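What Is Felt, and Why Is It So Fuzzy?

Hi again! Last time I told you about glass. This month I want to talk about my favorite fabric in the whole world, and it isn't even woven. It's felt!

Most cloth is made of threads that go over and under each other. Felt has no threads at all. It starts as a big pile of loose wool – the kind that comes off a sheep. I once watched some being made at the wool barn in Undham, and I got soaked up to my elbows.

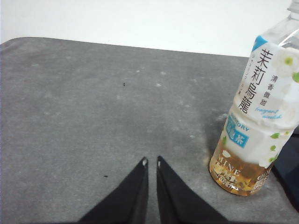 How do you make it?

You lay the wool out in thin layers, then pour on warm, soapy water and start rubbing. And rubbing. And rubbing! Each wool hair is covered in tiny scales, a bit like a pine cone. When the hairs get wet and squished, the scales catch on each other and won't let go. My piece took roughly 1000 rubs, and it shrank a lot while I worked.

What about plastic?

Some craft felt isn't wool. It can be made from plastic fibers, and those fibers can even come from old drink bottles. The bottles get washed, chopped into flakes, melted and pulled into long, thin strands. Plastic has no scales, so machines poke the strands with lots of needles until they tangle up. 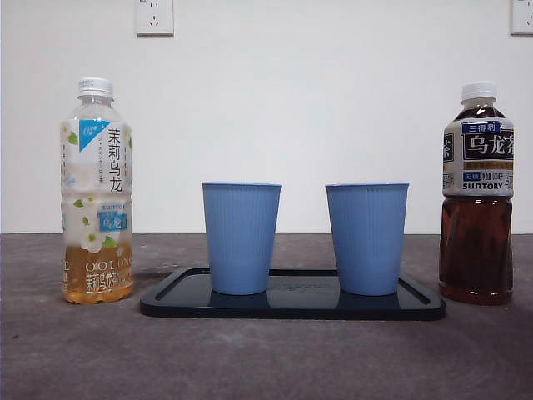 Two bottles of tea, with light blue cups on a tray between them.

Try it yourself

Ask a grown-up for some loose wool, a bowl of warm water and a drop of dish soap. Wrap the wool into a ball, dip it and roll it gently between your hands for 13 minutes. Squeeze it harder as it gets firmer. Rinse it, leave it on a towel overnight, and you've got a felt ball! I have seven of them on my windowsill, and the green one is very lumpy.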